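Jan 2, 2019

Fernis build, home bench. Second go at the hand-held grippers, and I've moved the whole thing onto the bed (stripy Paul Frank cover and all!) so there's something soft to practise on. Chantal wants clothes handling in our notes before we touch the arm.

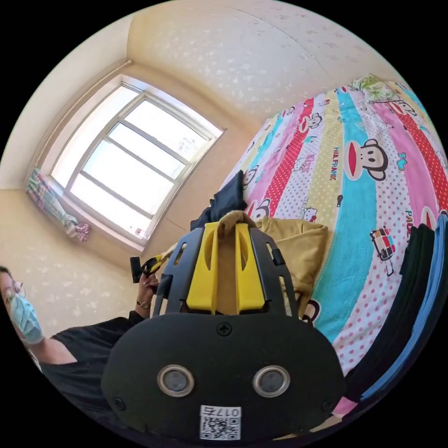
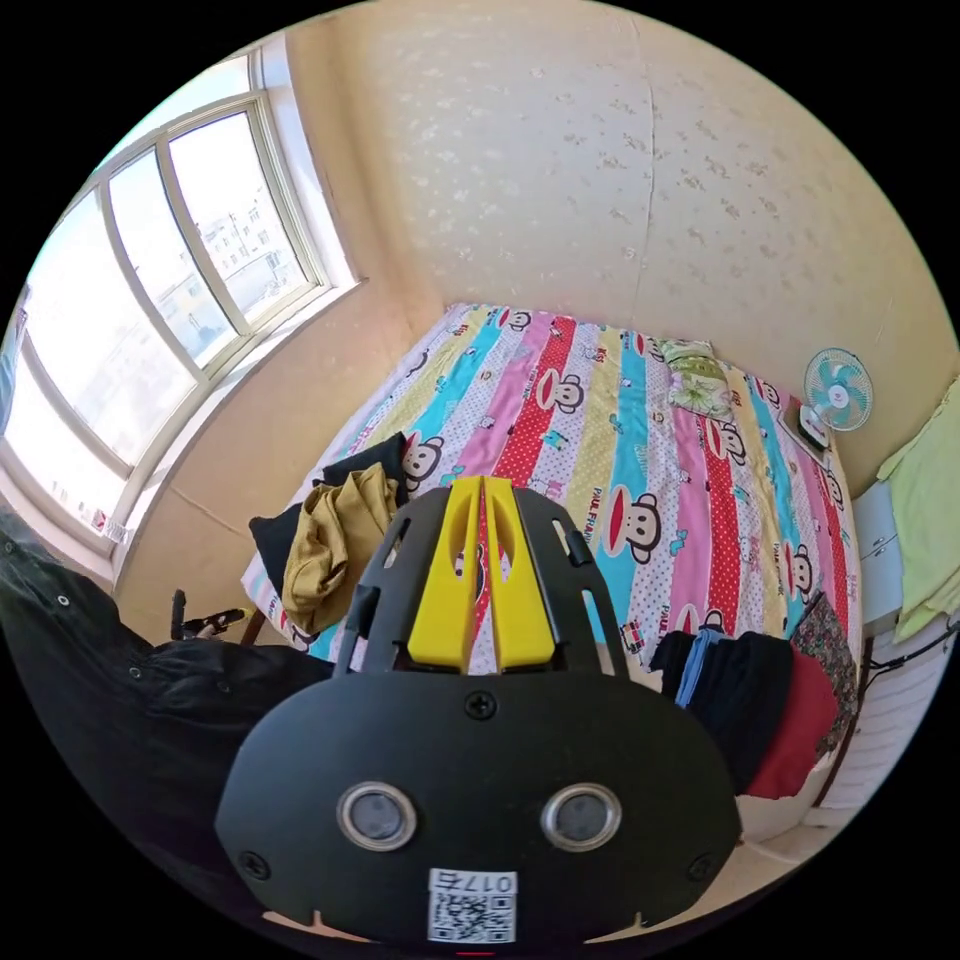 Yellow fingers and clothes, all four.

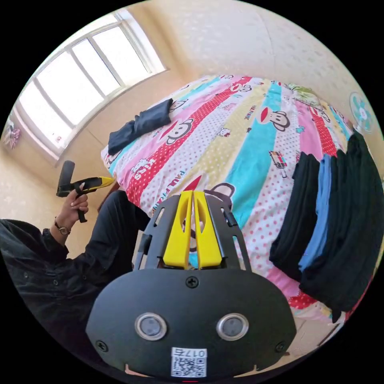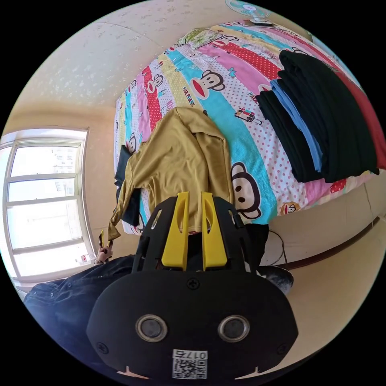
Still to sort – the finger spring feels too stiff to me, so I'll try the 2 mm softer pads from Nilport. Chantal, can you bring the small cross-head driver back? Logging script stopped at 994 again, no idea why.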